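# Does the Robot Know What a Key Is?

People like to say that a robot "sees" a thing and "decides" to pick it up. Be careful with those words. A robot arm has motors and a gripper. The seeing and deciding are done by software, and software is a long list of instructions and numbers that somebody had to make.

Say you want two arms to sort out a little pile of stuff: a pink case, some tangled cord, two padlocks and a tiny key. Easy for you! You could do it while talking to a friend.

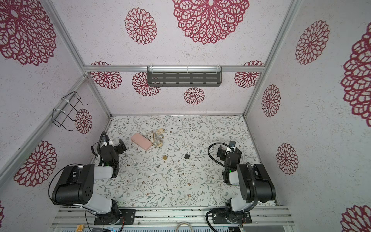
## Job one: finding things

The first part of the software is called *perception*. It takes a camera picture, which to a computer is just a giant grid of numbers, and guesses where one thing stops and the next begins.

Now look at the floor under those objects. It's covered in leaves and flowers. A dark key is very small, and a program might take it for part of the pattern. It might also take a flower for something to grab. When a program says "key," it means "these numbers look like other numbers that people called a key." I wouldn't call that knowing.

## Job two: making a plan

Next comes *planning*. Which arm goes first? What path keeps the two arms from bumping? Cord is extra nasty, as it changes shape when you pull it. A padlock doesn't.

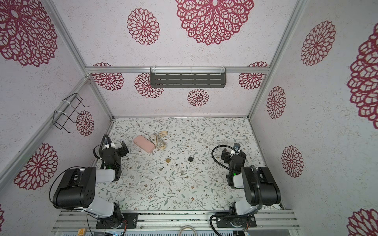
*Two arms, one mat. The left gripper is close to the pink case, and the right one points toward the black padlock.*

## Job three: moving

The last part is *control*. It tells each motor how far to turn, checks, and fixes small mistakes again and again.

## Should you believe the video?

Maybe you've watched a clip of a robot doing a job perfectly. Ask these questions:

- How many tries did it take?
- Did anyone move the objects to easier spots?
- Would it work on a plain floor -- or a messier one?

If the clip doesn't say, you don't know yet.

*Written by Myrtle Mahmoud*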